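Vunon Community Help
Home Builds and Shared Workshops > Grippers and End Tools

Hand-held gripper: pads slip on knit sleeves when folding

Posted by Sial_Workshop, Aug 18, 2023
Status: open

Our shared workshop is building a hand-held gripper for recording folding demonstrations, with the intention of later mounting the same finger assembly on a small arm. The finger linkage was completed in June. The tool is operated by one member at a time at a fixed folding station, and the recordings are stored on the workshop's own computer.

The mechanism performs as intended on woven shirts. Our difficulty is limited to knit garments, and in particular to sweatshirt-weight sleeves. When the operator closes the fingers on a cuff and lifts, the upper layer of fabric is held and the lower layer slides out. The sleeve then has to be picked up a second time, and the demonstration is usually discarded. Of the last 18 attempts on knit sleeves, we were able to keep 2.

The pads are blue rubber, cut by hand from sheet stock and fixed to the tips of the linkage arms with contact adhesive. Closing force is set by a return spring purchased from Clikeo. We have already tried the stiffer spring from the same supplier. It improved the hold slightly but made the tool tiring to use over a full session. 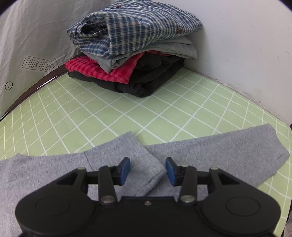 Gripper open over a folded sleeve, with the cuff between the pads.

We would appreciate guidance on the following points. Should the pad material be changed, or is the pad angle the more likely cause? Is there an accepted method of approaching a cuff so that both layers are taken together? Members have also proposed a textured mat in place of the cutting mat, and we would like to know whether other workshops have found this worthwhile before we purchase one.

Reply from Vidico_Bench
Marked as helpful

We maintain a similar tool at our workshop and encountered the same fault with knit fabric. In our case the principal cause was pad angle.

When the pads are angled toward each other, the lower edges or the upper edges meet first, depending on how the arms were assembled. A thin woven cuff tolerates this. A thick knit cuff does not, as the fabric is squeezed along a single line and the layers are free to roll over one another. The pads should be close to parallel at the moment they meet the fabric at its working thickness. They do not need to be parallel when fully open.

We recommend the following procedure.

Fold a piece of sweatshirt fabric to the thickness of the cuff. Close the gripper on it slowly and look along the pads from the side. If light is visible at either end, the pad seats require correction. Thin shims placed behind the rubber are sufficient for testing. Once the correct angle is established, the fingertips can be printed again with that angle included.

Before shimming, please inspect the pivot pins for side play. Loose pivots allow the tips to twist under load, and any adjustment made at the pads will then be lost.

With regard to the rubber, wipe the pads with a damp cloth and allow them to dry before each session. Knit fabric sheds lint, and a coated pad loses much of its grip. We replace our pads after about 1000 closures. The surface is then lightly sanded in one direction, across the line of pull.

For the approach, lower the tool until the tips touch the mat, then close. Closing above the mat will take the upper layer only. We do not consider a textured mat necessary, and the printed grid on a cutting mat is useful for returning garments to the same starting position.

Reply from foldingbench

Try silicone pads. They worked for us on towels. We have not tested them on sleeves.

Reply from Sial_Workshop

Thank you for both replies. The side inspection was carried out as described, and light was visible at the upper end of the pads. There was also slight play at one pivot, which has been corrected with a washer. Shims are now in place and the first knit sleeves were lifted with both layers held.

The purchase of a textured mat has been postponed. The original spring has been refitted, and operators have been asked to touch the tips to the mat before closing. We will leave this topic open until the reprinted fingertips have been fitted.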